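One place, laid plainly

The September table is the one we get most letters about, and most of the letters ask for less. Fewer dishes, fewer stems in jugs, nothing that has to be moved before anyone can eat. So the table this month has a plate, a mug, a cloth and a pumpkin on it, and the rest of the space has been left as space.

The colours came first. A white top shows everything, crumbs included, and it makes pale colours look stronger than they do in the cupboard. We had tried brown and rust on it last year and it looked like a shop window. This time the plate is lavender and the mug is a light teal, with orange left to the pumpkin. 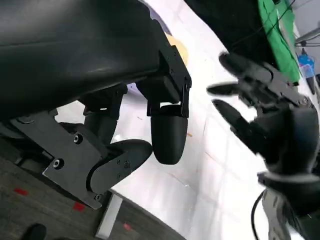

Hands at close quarters.

The plate goes in the middle and everything else is placed from it. It is plastic, round, with a raised rim, and it suits a slice of toast or a bowl of soup set on top. Plastic plates get a poor press in this newsletter, and Tumaini Muriithi wrote to say so after the spring number. He has a point. They are light, they stack, and a child can carry two of them to the sink. Wipe them with a soft sponge and keep the green scourer for the pans, or the surface goes dull by Christmas.

The mug stands up and to the left. Most people reach for a mug with the right hand, so turn the handle to the right wherever you put it. If you have a left-handed guest, swap the whole thing over and put the mug on the other side.
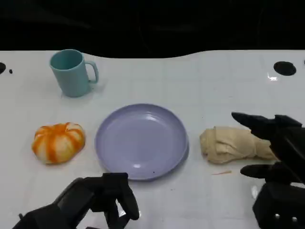
Cloths are where readers' opinions divide. Beige is a good colour for one if you only want to own a single set, as it goes with nearly anything and forgives tea. You can fold it in a square beside the plate, or you can take it by the middle, give it a twist and lay it down loosely. The second way takes no time and needs no ironing. It also hides a frayed hem, which several of ours have.

Wash table cloths and napkins before first use, and dry them flat if you can. A tumble dryer will put creases in that never quite come out.

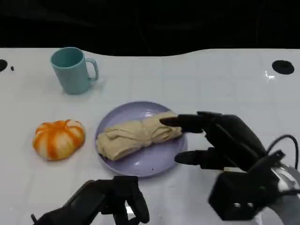

Raluca Pîrvu

With a loose cloth you have the choice of the plate or the table beside it. On the plate looks more finished and keeps the cloth off any spills. Beside it is handier if food is coming straight from the oven and you don't want people hunting for somewhere to put their napkin down.

The pumpkin is a small one, striped orange and white, and it sits to the left of the plate. Little decorative ones are in the shops from September onwards. Keep it low and to one side so that it doesn't get between people talking. One for each place is plenty.

Next month we look at storing plates in a narrow cupboard. If you have an arrangement that works, send it in with the measurements of the shelf, please, as last time we had to write back to nearly everyone for them.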